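Gresholm Gripper Club

The Gresholm Gripper Club is a student robotics club, and I'm writing its page because I was in it for two years and kept the notebook. We teach robots small table jobs by doing them ourselves first, with a gripper in each hand.
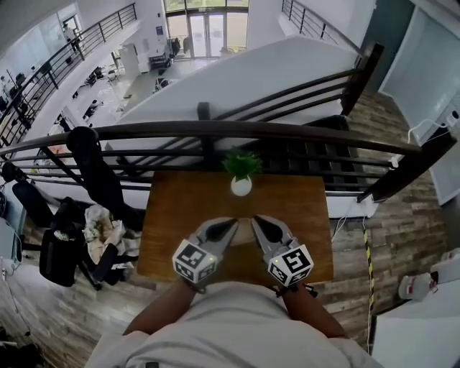

Origins

Mayuree Srithong started the club one May with a grant of 800 pounds and a table next to the stairs. She wanted to call it Jitis, after her first robot arm, but the college already had that name down for something else. Jitis lives on as the name of our yearly contest, so she got her way in the end!

How a session works

You hold a gripper in each hand and do one small job over and over - pick a thing up, pass it across, put it down again. Each gripper carries a white cube with black square markers on it, and the software uses those to work out where your hands are. Keep the markers facing the camera if you can (I was forever twisting my left wrist, and lost a whole afternoon's work to it). A turn lasts 45 minutes, then you swap. Your forearms will thank you.

Small pale things on a brown wooden table are harder than they sound, as you tend to bring both sets of fingertips in at once and bump them together. Go in slowly and let one hand lead.

The Jitis contest

Teams get the same job and train a robot on their own recordings. In my first year we handed in 615 and lost badly to Flelard, a team of three led by Minttu Kauppinen, who had far fewer but much tidier ones. The club's shared collection has since passed 3000, and new members can use any of it for practice, though not for the contest.

Joining

You don't need to know any coding to start. Come along after four o'clock, read the Ó Gríofa notes (they're in the blue folder, and the chapter on wrists is the good one) and ask for a turn.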